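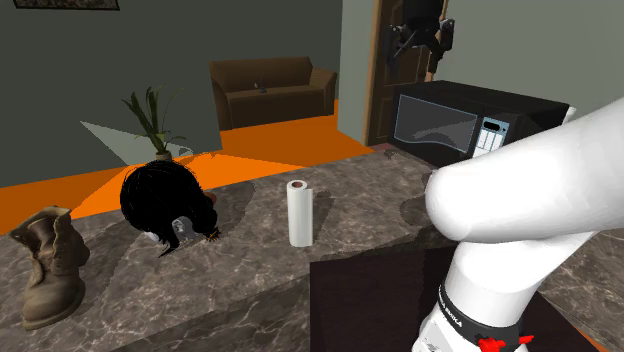 Kit de simulation Zultumetti : ça vaut le coup pour débuter ?

Bonjour à tous ! Je commence tout juste en robotique et je suis tombée sur le kit de Cilitbridge, avec le bras Franka et les cuisines virtuelles toutes prêtes. J'adore le principe — on peut mettre n'importe quoi sur le plan de travail, une botte, une perruque, de l'essuie-tout, et lancer un essai ! Mon portable a deux ans. Est-ce que ça tournera ? Et peut-on ajouter ses propres objets ?
Mélanie Morin

Salut Mélanie ! Je l'utilise depuis juillet et je suis conquis. Oui pour tes objets : tu les déposes dans le dossier du projet, tu relances et ils apparaissent dans la liste. Commence par un cylindre ou une boîte, les formes molles ou poilues m'ont donné du fil à retordre (contacts bizarres, calcul très lent). Chez moi, 1000 essais de saisie prennent environ 2 heures sans affichage — une nuit suffit largement ! Pour ton portable, réduis les ombres et ferme le navigateur. Si tu vois l'erreur 303 au démarrage, c'est la licence d'essai qui n'est pas activée, il faut cliquer sur le lien reçu par courriel.
Normand Paquette

moi ça marche super bien mais j'ai un fixe, donc pour le portable je sais pas. Essaie la démo !!
Lucian Văduva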